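Jaime Louro
22 Sep 2021

I want to write a little about shopping baskets and laundry baskets, the plastic kind with handles. I know it is not a big subject. But I moved apartment in December and since then I think about baskets more than I should.

In our old place on Mandau Street everything lived in drawers. The new place has almost no drawers. So the things go in baskets, and the baskets go on the floor, under the bench, on top of the closet, everywhere.

My first mistake was to buy baskets without handles, because they were cheaper. You must hold them from below with both arms, and then you can't open a door. My wife called them "the bathtubs". We gave them to my cousin.

Second mistake: solid walls. They look clean and nice in the shop. At home I had to take down every one of them to find a single scarf.

Now I only want the type with slots in the walls. You see a bit of red or a bit of orange through the side and you already know which basket it is. No labels needed. I tried labels too, they fell off in a week.

Gray is my favorite color for this. White shows every mark, and black makes the inside so dark that you put your hand in and just guess.
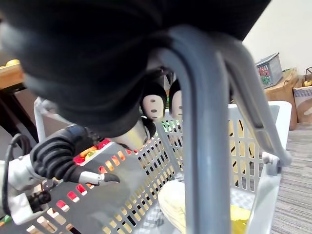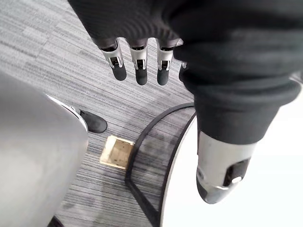
About the handles, because this is where people waste money. A thin handle hurts your fingers when the basket is full. Look for a thick one, and pass your thumb under it in the shop to feel if there is a sharp line in the plastic.

Also look at the place where the handle joins the wall. If it turns on a hinge, move it up and down a few times before you pay. I had one from Clirine that came out of its hole on the stairs, with 8 jars of jam inside. We lost 2 of them and the carpet was never the same.

How I fill them: heavy and flat things at the bottom, soft things on top. Nothing should stand higher than the rim, or the handle can't fold down and you can't put another basket above.

One basket is always for things that have no place yet. I empty it when it is full. My wife says I should empty it before it is full. We are still discussing.

Somebody asked me if big baskets are better. For me no. A big one you fill until you can't lift it. I prefer two medium ones, one for each hand, so the back stays straight.

If you have a good way to wash the small slots please write it to me. I use an old toothbrush and it takes me the whole evening.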